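Automatisierung am Packtisch: Fragen aus der Belegschaft
Stand: Samstag, 25. Oktober

Fallen bei uns in Stusside Stellen weg?
Die Geschäftsleitung sagt nein. Schriftlich zugesichert ist das nur bis Januar — was danach gilt, steht nirgends.

Was ist mit Nuvano gemeint?
So heißt das Projekt, mit dem Roboter das Eintüten lernen sollen. Vorgemacht wird es von uns, mit Greifern in beiden Händen. Vier Kolleginnen und Kollegen sind dafür eingeteilt.

Bekommen die Eingeteilten mehr Geld?
Bisher nicht. Wer sein Können weitergibt, sollte danach fragen dürfen.

Wie sieht die Arbeit aus?
Tisch, durchsichtiger Beutel, zwei Greifer:
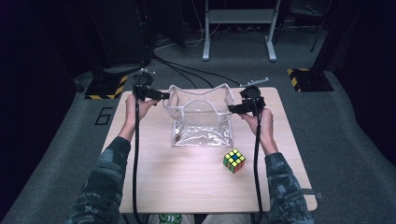
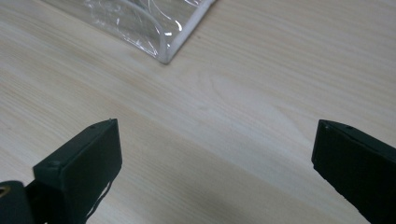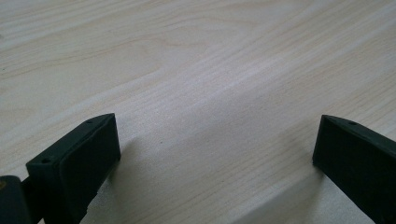
Wird die Arbeit dadurch leichter?
Das behauptet der Anbieter Brindgate. Belege haben wir angefordert, gekommen ist ein Prospekt.

Darf ich ablehnen?
Ja, ohne Begründung. Bitte kurz dem Betriebsrat melden.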